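Quick tips from the wardrobe cupboard
Costume care for small casts, tight get-outs and no money

Right, notes from the Skituda run while I still remember them. We do 14 shows back to back, six actors, most of them in two or three parts. Washing happens when it can.

Sweat first. Cheap vodka and water, half and half, in a spray bottle. Armpits, collar, back of the neck, straight after the show. Hang inside out overnight. Works on wool, works on most linings. Test silk first – inside hem, leave it a day.

Greasepaint on collars. Don't rub. Washing-up liquid, neat, soft toothbrush, dab from the outside in. Cold rinse. If it's still there do it again before it goes anywhere near a dryer. Heat sets it and then you're buying a collar.

Stage blood. Squirt of shaving foam mixed in when you make it up, helps it wash out. Not for anything near the mouth, obviously. Shop blood varies loads so try it on a scrap of the same cloth. I ruined a good nightshirt in January by not bothering.

Quick changes. Buttons stay on the front for show, big poppers or velcro behind. Sew the shirt to the waistcoat at the shoulders and sides, goes on as one peice. Laces – swap for elastic, tie the bow once, stitch it down. Lay things out in the order they go on, top of the pile first. Shoes undone, tongues pulled forward.

Labels. Cotton tape, laundry pen, actor's name AND the part. Safety pin for bras and tights. Ruth Lightfoot puts the act number on hers as well and I've started doing the same.

Hats. Strip of pantyliner inside the band. Change it every couple of shows. Sounds daft, saves the felt.
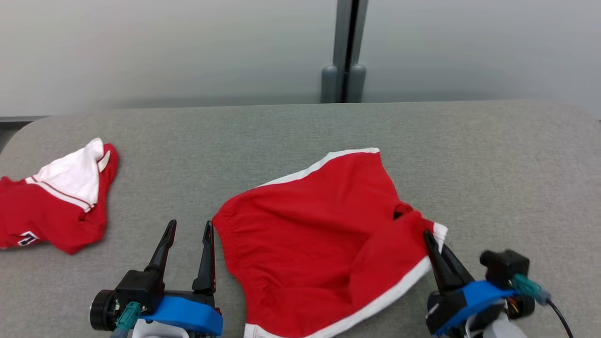
Marjorie Treloar wrote in after the last page to say the vodka spray did nothing for her polyester doublets, and that she gets on better with white vinegar, one part to four of water, then a good airing by an open door. Fair enough. Polyester does hang on to smells. Just don't put vinegar near metal trims, and let it dry right through before anyone wears it under lights.

Hems. Double-sided tape will get you through one act. Herringbone stitch will get you through the run. Keep needles ready threaded in black, white and flesh, stuck in a bit of felt by the prompt side.

Tights. Wash in a pillowcase, knot the top. Never tumble. Buy spares in the same batch or the colours wont match from the front row.

Storing after. Everything clean, everything bone dry, pockets emptied. Knits folded, never hung. Moth traps changed on the first of the month or you'll forget.

Wigs next time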